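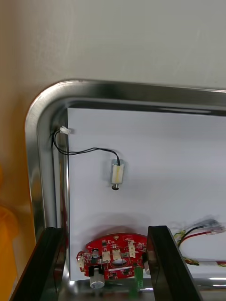 Progress report, recycling cell 2
Prepared by Civon for the Wolari equipment fund
October 20, 2026

1. Work since the last report

In the last period we rebuilt the setup of the cell that takes control boards out of small household appliances. The robot arm and its controller are the same as in May. The gripper fingers are new, and the wrist camera was moved closer to them.

The old fingers were too wide for our parts. A board such as the red one has white connectors standing on its top side and a capacitor and a green terminal connector hanging below, so there is little free edge to hold. The new fingers are narrower at the tip. The approach is now taught in two steps: the arm stops with the fingers open on both sides of the board, the camera checks the position, and only then do the fingers close.

The small motor with its two black wires is treated as a separate part. The arm must not pull on these wires, so we added a point in the path which keeps the fingers lower than the motor shaft.

2. Problems and repairs

The steel rim of the appliance gives strong reflections. In the first tests the camera program often took a bright spot on the metal for the edge of the board. We lowered the lamp to 70 percent and limited the search to the area of the white panel. The shadow of the board is still a difficulty, and we are not fully satisfied with this point.

The left finger became loose after 500 cycles. We found that the screw was tightened without thread lock. Both fingers were removed, cleaned and mounted again, and the zero position was taught new.

3. Care of the cell

The operator at the Iyer workshop now checks the finger screws every 100 cycles and wipes the camera lens before each shift. The cable at the wrist is looked at once per week. These tasks are written on a card at the cell door.

4. Next period

We plan a test of 50 boards in one run without stopping. For this we need the second set of fingers, which is ordered from Brisum but is not delivered yet. The delay does not change the budget. We ask the fund to agree that the test is moved to the next reporting period.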